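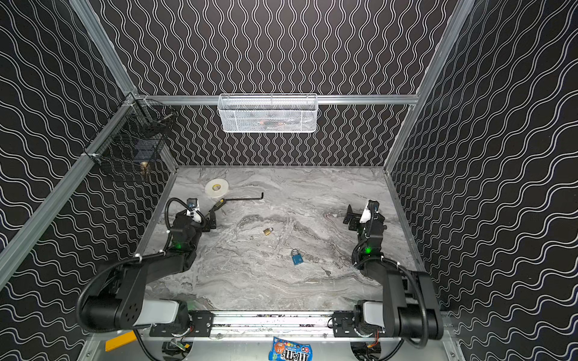

## Kurketa-Sort: two-arm sorting of small hardware into baskets

Kurketa-Sort is a set of teleoperated demonstrations recorded on a two-arm cell at the Nernby lab. It was collected to test whether a policy trained with relabelled sub-goals keeps its place in a long task better than one trained on whole episodes. The task is to clear small hardware from the work surface and put each item in one of two mesh baskets, white or black, according to a written instruction.

Maintainers: Florante Espiritu (data, cell), Yufang Su (method, evaluation).

### Contents

| Item | Value |
|---|---|
| Episodes | 389 |
| Held out for evaluation | 87 |
| Instruction templates | 4 |
| Arms | 2, parallel grippers |
| Control | joint position targets, both arms |

The held-out episodes use start layouts that do not occur in the training split. Do not merge the splits when comparing against the results below.

### Objects

Padlocks (brass and blue), a hex key, a screwdriver with a black and yellow handle, and a roll of white tape. The starting position and heading of each object vary. Baskets are not emptied between all episodes, so an object class may be present in a basket at the first time step. The field `basket_init` lists what was there. A policy that reads the instruction as "make the basket contain X" can therefore score without moving anything; the scoring script counts only objects that started on the table.

### Cell

The arms stand on a mounting rail along the front of a grey marble-patterned surface. The walls are black with a white wave pattern. Wall pattern and table surface are the same for the whole release, and we make no claim about transfer to other backgrounds.

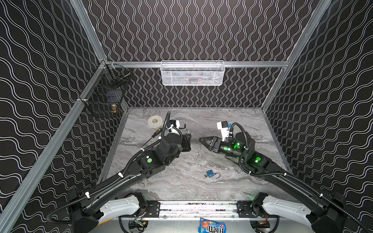 *Figure 2. Left gripper over the tools; blue padlock towards the front.*

### Method

Each episode was cut at gripper open and close events, then the cuts were corrected by hand. The relabelled version gives every segment its own short text goal. The baseline sees only the episode instruction. Both use the same network, the same image crops and the same number of training steps.

Segment labels were written by one annotator and checked by another. Where they disagreed on the cut point, the later cut was kept. Where they disagreed on the object, the segment is marked `unsure` and left out of the loss.

### Results

The relabelled policy finishes more of the held-out layouts than the baseline under all 4 instruction templates. The gap is widest for instructions that name both baskets. For single-object instructions the two are close, and we would not draw anything from the difference.

The main failure for both is the hex key. It lies flat, the fingers close above it, and the policy carries on to the basket with nothing held. Adding gripper width to the observation reduced this in an early run but was not used for the reported models. The Casville checkpoint includes it and should be treated as a separate model.

### Known problems

- Left and right wrist streams drift apart by up to one time step in long episodes. Resample with `tools/align.py` before use.
- Episodes from the first batch in June have no `basket_init` field. The loader fills it with `null`.
- Joint velocities are differences of logged positions and are noisy near contact.
- Handover between arms is rare. The set is a poor choice for studying it.
- The reflective shackles give bad depth estimates with the stereo model we tried.

### Loading

```
from kurketa import load_split
train = load_split("sort", "train", relabel=True)
```

Set `relabel=False` for the baseline text. The `ghumman` config returns the same episodes at half the image size and is what the nightly tests use.

### Changes

- Segment text for tape episodes corrected ("roll" and "tape" had been used for the same object).
- Scoring script now ignores objects already in a basket at the start.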